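Steamed Buns on a Student Budget: Final Report
Food Preparation Project, spring term 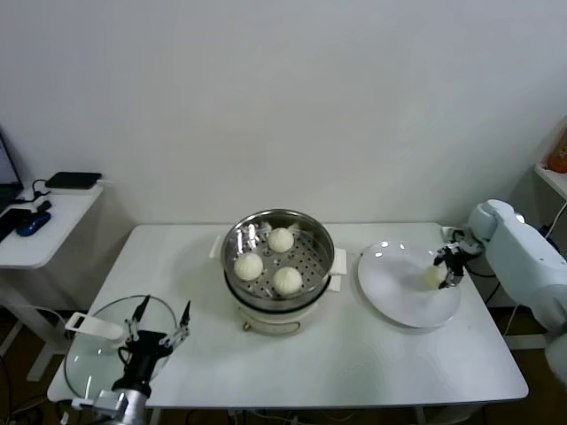 Our original proposal promised a full dim sum menu. After one planning meeting and a look at the price of shrimp, it became a report on steamed buns. We regret nothing except the first batch.

Aim

We wanted to find out whether a plain countertop steamer gives a decent bun, and which part of the process does the most damage when a beginner is in charge of it. We suspected the folding. We were wrong, though the folding did its best.

Equipment and dough

The steamer is the electric kind with a dial on the base and a round metal basket that sits on top. It came through Lendeo, the campus lending shelf, with a handwritten note saying "works fine." It does work fine. The flour was Busen all-purpose, bought at the Sernau market along with the yeast and sugar. We used the same dough throughout: flour, warm water, yeast, a spoonful of sugar, a little oil, and far more kneading than anyone had signed up for.

The filling was supposed to be pork. For reasons of cost and fridge space it became cabbage and mushroom with a spoonful of chili pickle from Achari, the lunch counter across from the library. This was the only decision in the project that everyone liked.

Method

Each bun was rolled thin at the rim, filled, pleated and twisted shut. We let the shaped buns rest for 32 minutes in the first trial, a number we got by forgetting about them for 2, and kept it for all later trials so that we could call it a control. Steaming time was what we changed from batch to batch. The buns then went onto a plate and were eaten by the people grading them, which we accept is a weakness in the design.

Results

Batch one was crowded. The buns merged into a single object that had to be divided with a spoon. It tasted good and looked like a pillow that had been in a fight.

With more space in the basket the shapes held. The short steaming time left a gummy layer under the pleats, and the longest gave wrinkled tops. The middle setting was best, and leaving the lid on for 5 minutes after switching off made a bigger difference than anything we did to the dough. When we lifted it right away, the tops sank while we stood there watching.

Pleats had no effect on taste. The ugliest bun of the whole project got the highest score, and its maker has mentioned this several times.

Problems

We dropped the paper liners after one trial and brushed the basket with oil, and then had sticking. We brought the liners back. Water ran low twice, both times during the write-up of the section on safety.

The cost came to nearly 40 dollars, most of it mushrooms. A second group could do it for less by reading the price label before the bag is full.

Further work

Try a sweet filling, weigh the dough pieces, and find graders who have already had lunch.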